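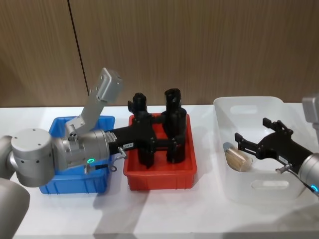

Figure 1. Blue bin, red tray and white basket, side by side on a white tabletop.

Colour and Label in Household Recycling: A Small Study in the Drarent Street Apartments, Grivley

Damián Bautista
Environmental Studies, Term Project
Submitted February 20, 2021

Background

Residents of apartment buildings in Grivley take their recycling down to a shared room and sort it there. Houses get a curbside box, and the driver leaves a note on the lid if something is wrong with it. Apartments don't get any notes. If a shared cart has too much garbage in it, the whole cart goes to landfill and the residents never hear of it.

I live in the Drarent Street building and have used its recycling room for three years. The carts there are all the same dark grey and the signs are sheets of printer paper in plastic sleeves. My question was whether coloured containers, or better signs, or both together, would change what people put in them.

The building has two recycling rooms, one for each wing. They are the same size and have the same carts, so one room could be changed while the other was left alone. The wings have nearly the same mix of one and two bedroom units.

What others have done

Most of the reading I did was on office buildings and schools, where cleaners empty the containers and there is usually somebody close by to ask. Colour coding helped in most of those cases, but the colours were different from place to place. Blue is common for paper or for mixed recycling, and green for food scraps. I could not find a colour that everyone uses for glass.

Only one report I read was about apartments. It was written for the Losard housing co-op and it found that the distance from the elevator to the carts mattered more than the signs did. Our rooms are both beside the back stairs, so I had no way to test this.

Method

The project ran for four weeks in the fall term. In the first two weeks nothing was changed in either room. For the last two weeks I put coloured lids and new signs in the east room. The west room stayed as it was.

The lids were blue for paper and cardboard, red for bottles and cans, and white for soft plastics. The signs had drawings of common items and no more than six words each. Yazıcı Printing on the main street made them on stiff board and gave me the student price.

Twice a week, the evening before pickup, I went through the top layer of each cart with gloves and tongs and recorded every item as right or wrong for that cart. I only went down as far as my forearm. Items in tied bags were counted as one wrong item, whatever was inside. Food containers were counted as wrong if there was food left that could be scraped out with a spoon.

I also left a one-page survey under every door and got 52 back. The survey asked how long the person had lived in the building, whether they sorted at home or in the room, and which items they were unsure of.

Results

I recorded 2723 items over the four weeks. Of these, 600 were in the wrong cart.

In the first half of the project the two rooms were close to each other, with the east room slightly worse. In the second half the share of wrong items went down in the east room and stayed nearly level in the west room. The biggest drop was in the paper cart. Before the change it often had milk cartons and coffee cups in it, and these mostly moved to other carts, though not always to the correct one.

Soft plastics did not improve. Bread bags and courier envelopes still turned up in all three carts. The survey answers match this, as soft plastic was the item most people said they were unsure of. Several people wrote that the rules had changed since they moved in.

People who sorted at home said they kept a separate bag or box under the sink. People who sorted in the room said their kitchens were too small for more than one bin. Two residents asked on the survey form if the coloured lids could stay.

Problems with the study

Looking only at the top layer favours whatever was put in last, so heavy items may be missing from my counts. Glass in particular tends to sink.

The lids and the signs went up on the same day, so I can't tell which of them made the difference. With more time I would have put up the signs first and waited before adding the lids.

Some people in the west wing use the east room when they come in from the parking lot. I saw this happen but did not keep track of it. There was also a move-out in the third week that filled the west paper cart with flattened boxes, all of them sorted correctly, and this makes the west room look better than it normally would.

Recommendations

The property manager has agreed to keep the lids in the east room until August. I would suggest putting the same signs in the west room and adding a sheet only for soft plastics, with the date of the current rules printed on it. New tenants could be given the same sheet with their keys.

The survey form and the tally sheets are attached as Appendix A and Appendix B.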